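Clerusley Home Support
Ticket: Joltix washing machine stops spinning early, clothes come out soaked
Status: Closed
Category: Laundry appliances / Spin and drain
Opened: December

Customer's description

Machine washes and rinses as normal. When it gets to the final spin it speeds up, drops back, tries again and then gives up. The display goes to the end of the programme as if nothing is wrong. There is no error code. Cotton shirts and towels come out dripping. It is set to 800 and never sounds as if it gets there. The machine was moved from the old kitchen to the utility room in November and the fault started after that. Installed on a wooden floor with lino on top.

I have already cleaned the filter. There was a hair grip in it and some fluff. No change.

Agent reply, 09:40

Thank you for the details. Please run the checks below in order and add your results to this ticket. Switch off at the wall before you touch the filter or hoses.

Step 1: Load

A single heavy item can bunch on one side of the drum, and the machine will refuse to spin fast. Run a mixed load of shirts at 30 degrees and tell us what happens. Please don't include bath mats.

Customer: Done. Checked shirts and a few tops, nothing heavy. Same fault. It got up to what the display said was 400 and stayed there for a bit, then stopped. I ended up wringing the cuffs out in the sink and hanging everything on the airer. Ironing them afterwards took most of an evening.

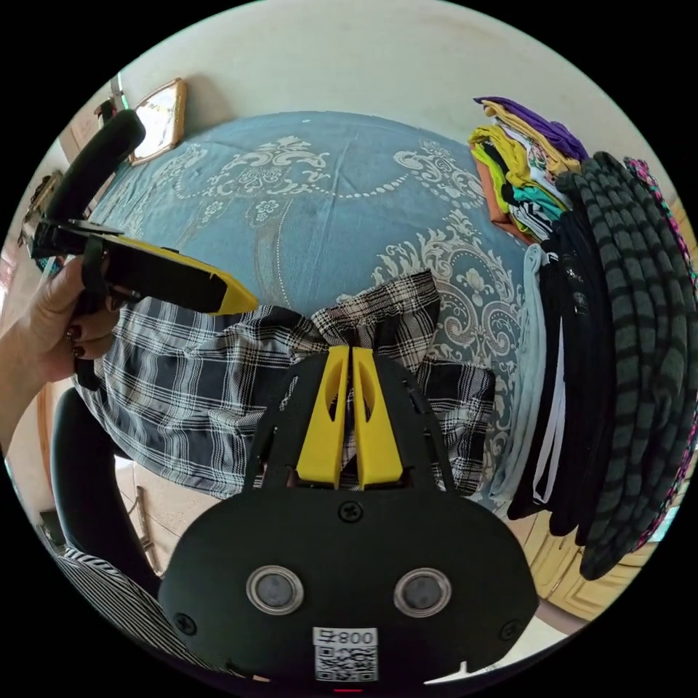 Step 2: Drain hose

Check that the hose is not kinked behind the machine. The end should sit in the standpipe with a gap around it and should not be pushed right down.

Customer: The hose was pushed a long way down and taped. I've taken the tape off and pulled it up. Also found it was squashed where the machine sits against the wall, so I've brought the machine forward. The next wash was better but still not right. Display showed 700 for a short while and it was very loud. The machine had moved by the end of it and was resting against the cupboard.

Agent: That helps. Water is now leaving the drum, so we can leave the pump alone for the moment. The movement points to the feet or the floor. Is the extension lead mentioned on your order still in use?

Customer: It's a Vastis lead. Yes, still using it, the socket is on the wrong side. Nothing has tripped.

Agent: Please plug the machine straight into a wall socket if there is any way of doing so. We don't advise extension leads for washing machines. It is unlikely to be the cause of this fault.

Customer: Have moved it round so the plug reaches. Shirts from the last two washes are sorted.

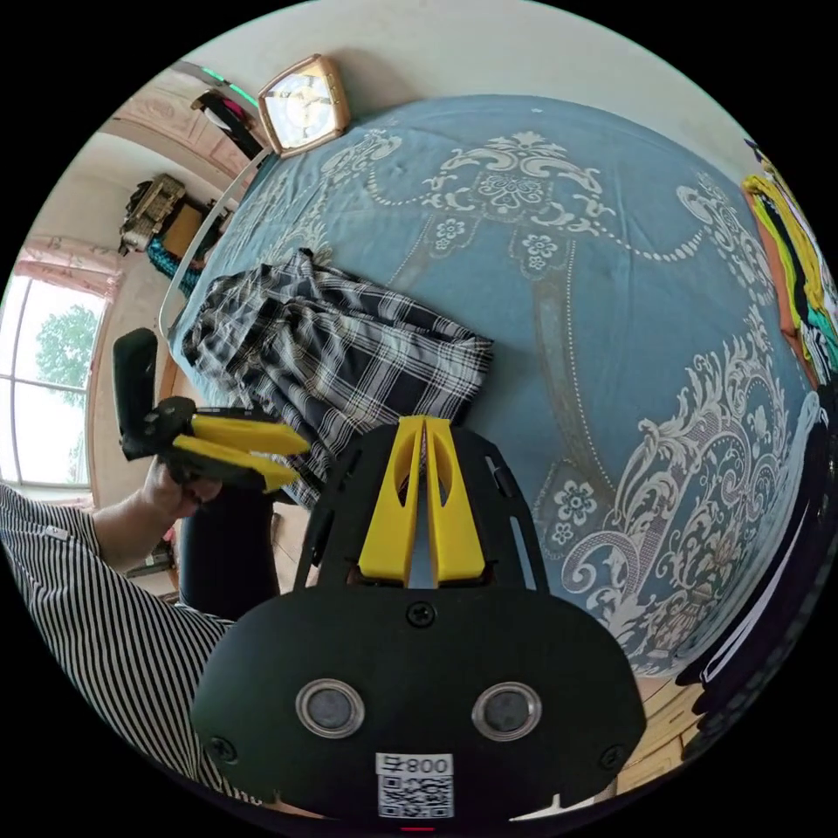

Sleeve in black and white stripes, at the left.

Step 3: Transit bolts

When a machine is moved, the bolts at the back are often put in to hold the drum and then forgotten. Look for the bolt heads on the rear panel. If you see plastic caps, they are out.

Customer: 2 caps on the left. On the right there are bolts, still in. I thought the person who helped us move had taken them all out. I can't shift the lower one, the head is rounded off.

Agent: Please stop using the machine until they are out. Spinning with bolts in place can damage the drum supports. I am passing this to Tomaszewski, who do our repairs in your area. They will ring you between 08:00 and 12:00. Please keep the bolts, you will need them if you move again.

Customer: OK. Using the launderette until then. Will fold things at home as there is no table free there. 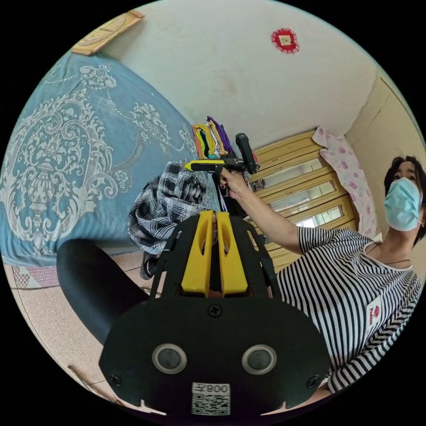
Step 4: Engineer visit

Notes from Tomaszewski: Remaining bolts removed, lower one with an extractor. Caps fitted. Drum supports inspected, no cracks. Rear foot was short of the floor and has been wound down and locked. Spin tested empty, then with towels. Reached 800 both times with no movement. Advised a square of thick ply under the machine if the floor starts to bounce. No parts charged.

Step 5: Follow-up

Agent: Please run your normal washes and let us know how you get on before we close the ticket.

Customer: Ran a full load of shirts last night and another this morning. Both spun properly to the end. Clothes are just damp and the cuffs no longer drip on the floor.

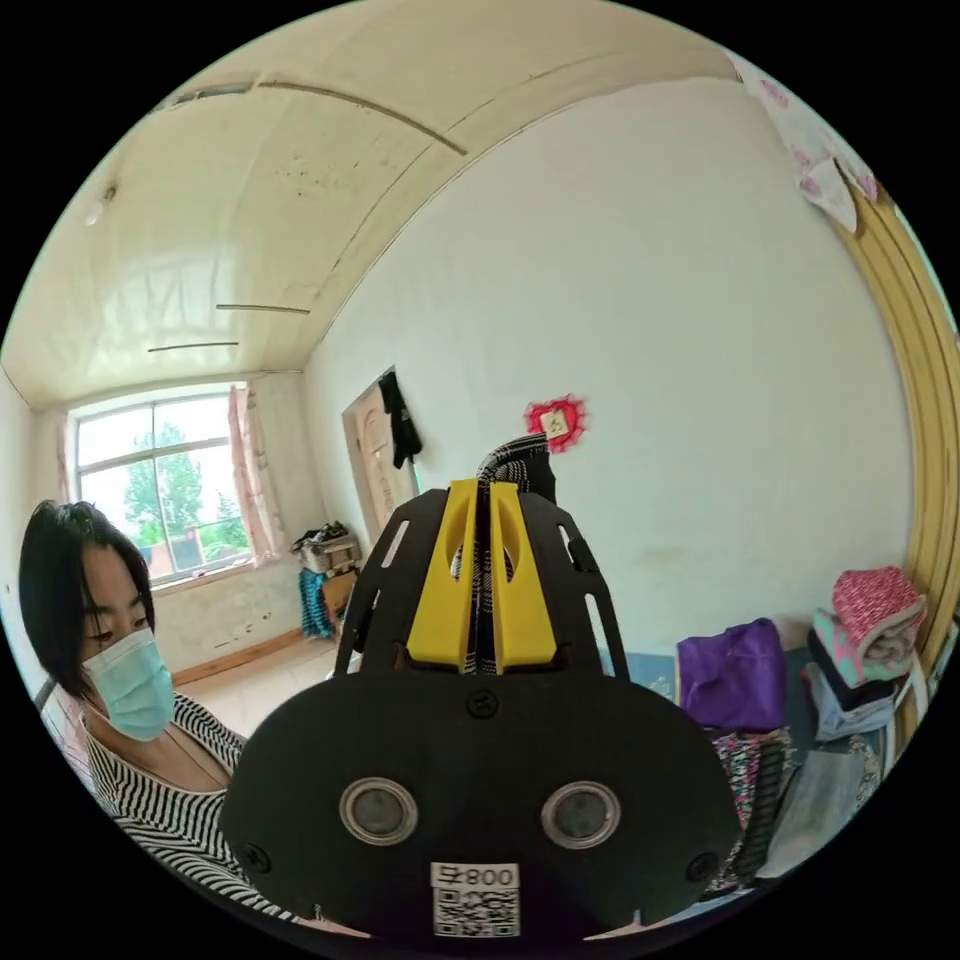
It is still a bit noisier than it was in the old kitchen but I put that down to the floorboards. I'll get the ply next time I'm at the timber yard. One other thing, the door seal has a small black mark at the bottom that doesn't wipe off. Is that mould?

Agent: Probably, yes. Run an empty 90 degree wash once a month and leave the door ajar between loads. If the mark spreads or the seal feels sticky, open a new ticket under Doors and Seals.

Closed by agent, 15:10
Cause: transit bolts left in after move, drain hose squashed, rear foot not set
Parts used: none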